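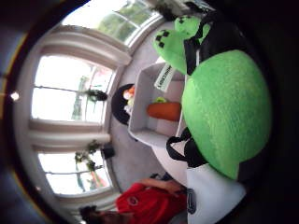
Okay, theatre thread, because I got home from the Brusemdale Players' closing night and I'm too wired to sleep. Two hours of Alistair Lamont's new play Planosside and I cried twice! Kiều Ung does the lighting, and for the storm she washed the whole stage bright green, the exact shade of those blocky creeper plushies with the black pixel eyes. Should've looked silly. I had goosebumps.

2/ Thu Trình plays the harbourmaster and she is SO good. There's a long speech in the second act (the one about her brother's boat) and you could hear people's coats rustling, it was that quiet.

3/ Small grumble: the hall seats 237 and the back rows still can't hear a thing when the heater kicks in. Bình Châu was up there and missed half the jokes.

4/ Đạt Tạ wrote the songs. My favourite is the slow one with only the accordion. I've been humming it since the tram and I still don't have the words right.

5/ They're hoping to tour it in August if they can raise another $4000 for the van and the set. I've chucked in $100. Go on, your turn!

Threads > Arts > Theatre

Contact | Copyright | Back to top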